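Renting at Keridwood: Frequently Asked Questions

Last updated April 1, 2021

How do I apply for an apartment?
Fill in the form at the leasing office or ask us to mail you one. Every adult who will live in the unit needs a separate form. The application fee is $50 per adult and is not refundable.

How long does it take to hear back?
Most applicants get an answer within three business days. If your last landlord is slow to return our call, it can take longer. Talha Rana in the leasing office can tell you where things stand.

What lease lengths do you offer?
The standard lease is 12 months. Month-to-month is open only to current tenants who have finished a first lease.

Are pets allowed?
Cats and small dogs are fine, two per apartment at most. There is a one-time pet fee of $200. Please register the animal before it moves in.

Can I paint the walls?
Yes, with written approval of the color. You will need to return the walls to the original off-white when you leave, or we will deduct the cost from your deposit.

Is parking included?
One space per apartment is included. Second spaces are rented by the month when we have them. Guests park along the north fence and not in numbered spaces.

Where do packages go?
Small ones go in your mailbox. Larger ones are held in Room 122, which opens with your building key. We do not sign for packages.

How do I report a repair?
Call the office or leave a note in the maintenance box. For a leak, no heat, or a lockout, use the after-hours number on the back of your key card. Parviz Rostami schedules all repairs and will call you before anyone comes in.

How should I clean the floors?
Sweep or vacuum, then use a damp mop. No steam mops and no wax. Put felt pads under chairs and tables.

What if I need to move out early?
Give us 60 days' notice in writing. You owe rent until the notice runs out or a new tenant moves in, whichever comes first.

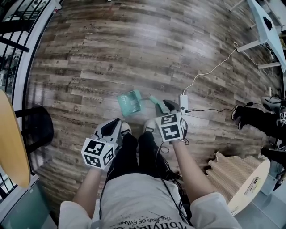 Subletting is handled separately, and you need to ask for the form before you advertise the apartment.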